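How I Spent March With a Spreadsheet

I have now budgeted for robots twice in my life, and both times the robot was the cheap line.

Well, cheap. Kumiko Ichikawa, who signs things at Kikuchi, would like a word about cheap. But once the quote for the arm came in and everyone had gone quiet over it for a day, we could at least look at one number and argue. It was the rest of the sheet that kept growing. Grippers. Spare pads for the grippers. Mounts. Storage. A shelf to put the storage on. I had a row called "misc." that by the second week was bigger than my car payment, and Hideaki Yokoyama asked me to break it out, so I did, and it got bigger.

The hand-held grippers were where we went back and forth. Fotance wanted 1261 apiece. Lito came in lower but charged 215 for each set of replacement pads, and Sayaka Hoshino, who has a nose for this, asked how many sets we'd go through. I said 30. I had no basis for 30. It is still in the sheet, in bold, looking very sure of itself.

Folding clothes on a bed, at home, is the work we're buying for.
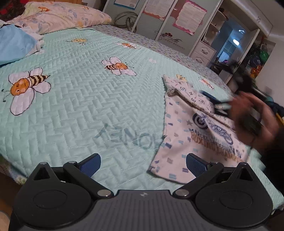
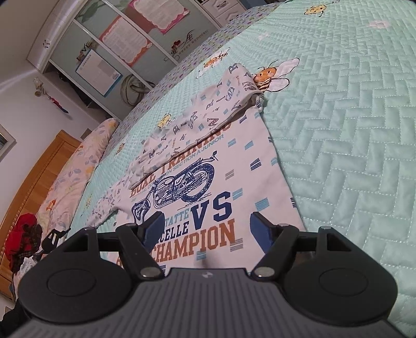 My mistake in the first draft was pricing the tool and forgetting the laundry. You need things to fold, and I had put down one line for "shirts, plain." Plain shirts are a fine way to learn about plain shirts. The one on the bee quilt has a motorcycle on the front, a sleeve folded across the chest and CHAMPION in rust orange, and none of that was in my budget. So there's now a row for kids' clothes with loud prints, and one for bedding, which Wakana Okabe costed by walking through a discount store with a calculator and a cart. Starklow still owes us a price on cases. I've put in a guess and colored the cell yellow, along with most of column F.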